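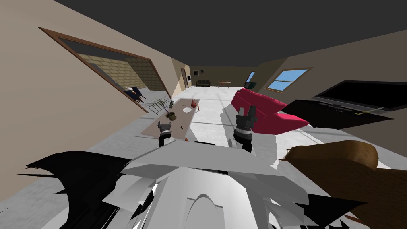

February 2023
Simulation notebook, Jarberg bench. Tabletop rules, second pass

Picking up from the last entry. The draft rules for two-arm work over living-room furniture were written against the old empty-floor world, and several make no sense once there is a coffee table and a sofa inside reach. Went through them one at a time in the Loltitz room and rewrote as needed. Wording below is what goes into the Yule config notes unless someone objects.

Rule 1, start pose. Both grippers open before any episode is allowed to begin. Fingers forward and up, clear of the tabletop. The two arms do not have to match. The old text asked for a mirrored pose, which forces one elbow toward the furniture whenever the base is parked off center. Struck the mirroring clause.

Rule 2, approach height. Minimum clearance over any surface is 100 mm during lateral moves. Descent below that only with the base stopped. The check uses the lowest point on the gripper, fingertips or housing, whichever is lower at that wrist angle. The previous version used the wrist frame and passed poses it should have failed.

Rule 3, speed near objects. Cap is 30 mm/s once any part of the hand is inside the clearance band. No exception for an empty hand. I had argued for one in the last entry and withdraw it. A plant pot tips the same way whether or not the gripper is carrying something.

Rule 4, soft furniture. Sofas and upholstered chairs count as solid for planning. Clillum treats cushions as rigid bodies anyway, so a plan that presses into one will report a large contact force and a plausible final pose, and the pose is meaningless. Any contact with seating fails the episode.

Rule 5, thin and tall things. Plants with spreading leaves get a collision volume that includes the leaves, not the pot alone. The television gets a keep-out box extended forward of the screen. Depth still open. 150 mm was suggested at the bench and I would like to see it tested before it is written down.

Rule 6, level check. New. Before logging, compare the camera horizon with the base roll value. If the room looks tilted in the head view, record whether the tilt comes from the camera mount, the base, or the floor model. Do not correct the image afterward. Tilted views are allowed in the set as long as the roll is stored with them. Field name is view_roll, degrees, signed, positive clockwise.

Rule 7, self-view. The robot's own body may fill part of the view. Do not crop it out. The mask for the body is generated separately and must be regenerated after any change to the shell mesh. An old mask on a new shell leaves black slivers that the detector reads as obstacles.

Ran the revised set as a batch of 900 episodes, seed fixed, objects randomized on the coffee table only. 16 failures. Most were Rule 2, all of them at the near end of the table where the arm has to fold back to reach. Two were Rule 4 against the red sofa with the right arm. None under Rule 3, which makes me suspect the cap is being applied by the controller before the check sees it. Need to log the commanded speed as well as the actual one.

Open items
- Rule 5 depth for the television box.
- Commanded speed in the log (see above).
- Small objects: the figurine on the table is below the size where the planner bothers with it. Either lower the threshold or list small items by hand. Prefer the threshold.
- Glass. Windows are currently not collision objects at all. Fine for this room at these base positions, wrong in general.
- Old-world results should be marked as run under draft 1 and kept out of comparisons.

Next review of the wording in April, after the rules have been run in a second room. Config is checked in under the draft 2 tag. Seed and failure list are in the same folder.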